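Robot Safety Technician, Triltano (Closusstead)
Ref. 1121

In August the right arm of a two-arm cell failed to hold position after a protective stop. The cause has not been isolated. We require a technician for a four-month contract to reproduce the fault, inspect brakes and cabling, and revise the stop procedure.

Lockout experience and a trade certificate or licence are essential. Hours: 30 per week.

Apply to İlker Akyol by 29 November 2021.

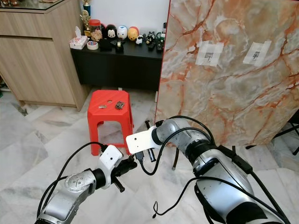 Two-arm work at a step stool, keys on top.

Travel outside the local area is not reimbursed.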